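About Dindinum

Dindinum is a small language school above the old post office, and we teach Hungarian, Spanish and German to grown-ups who'd like to speak them out loud. Jenő Vass started it with one evening class and a borrowed blackboard. We've got 3 classrooms now, a kitchen that is far too popular at break time, and a library of 486 books that you're welcome to take home (please do bring them back, the Hungarian crime novels are much loved!).

Our classes are small and rather noisy. You'll be talking in the first ten minutes, even if all you can say is your name and what you had for breakfast. Grammar comes along as you need it – Edeltraud Reuter has a way of explaining the German cases with cake recipes that people still bring up years later. 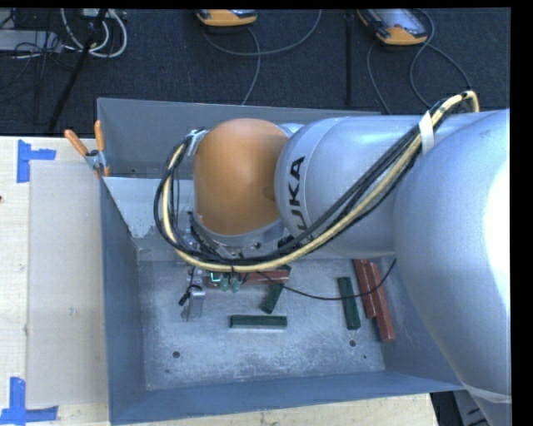 Iker Lorente runs the Spanish side of things and also looks after our Wednesday conversation table, which is open to anyone at any level. Bring a friend, bring a newspaper, bring a question about a song lyric that's been bothering you. Last time we spent a whole hour on words for rain and it was wonderful.

Many of our learners come to us through work, and we love teaching people who need a language for a real job. Others are here for a grandchild, a house move or pure curiosity. All good reasons!

New courses begin after the July break. Come up and sit in on a lesson first, it's free and the kettle is usually on. Ring the lower bell – the upper one belongs to the dentist.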